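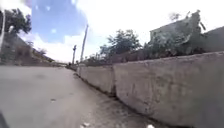
Concrete barriers along the access road, with two scraps of litter still on the asphalt.

The robot was supposed to be picking up trash. That was the pitch, anyway, and it's why I drove out in July to meet Roy Bramwell, who runs grounds and cleanup for a small outfit called Grusteter and who has the sunburned neck to prove it.

I have a personal stake in this. I hate sweeping. I hate it in my kitchen, I hate it in my garage, and I have bought two of those little round vacuums in the hope that I would never have to do it again (one is now living under my couch, where it got stuck on a sock). So when Bramwell told me his crew was trying out a machine on litter duty, I said yes before he'd finished the sentence!

The machine is called the Trakex. It's low, it rolls, and it looks at the world from about the height of my shins. The job sounds like nothing. Drive along the road, stay off the barriers, find anything that doesn't belong, pick it up. A ten-year-old could do it, and would want five bucks.

"People think the picking up is the hard part," Bramwell told me. "Half my day is deciding what counts."

I got what he meant after a few minutes of walking behind it. A white scrap of something on pale gray pavement is easy for me. I don't even think about it. But a road is covered in patches and stains and dust, and the dirt piles up right along the foot of the concrete, and from shin height a dark spot could be an oil mark or a flattened glove. The Trakex stopped for stains. It stopped for a shadow. At one point it sat in front of a crack for so long that I went and got my water bottle from the car.

Then it found a real piece of paper and I cheered, out loud, by myself, on the side of a road.

We kept score on a short stretch that afternoon. Bramwell scattered six bits of trash, and the Trakex got three of them. He picked up the rest while he was talking to me, without looking down. The whole run took the robot over 10 minutes. I'd guess he needed one, and he was telling me about his truck the whole time.

Is that bad? I went back and forth on it the whole drive home. The half it got, nobody had to bend over for, and Bramwell's knees have been at this a long while. He'd happily take a slow helper that works the long boring stretches, as long as he doesn't have to follow it with a bag of his own. Right now he does.

He's asked for better eyes on it first and a stronger grip second. My own wish list is shorter. I'd like one that can handle a sock.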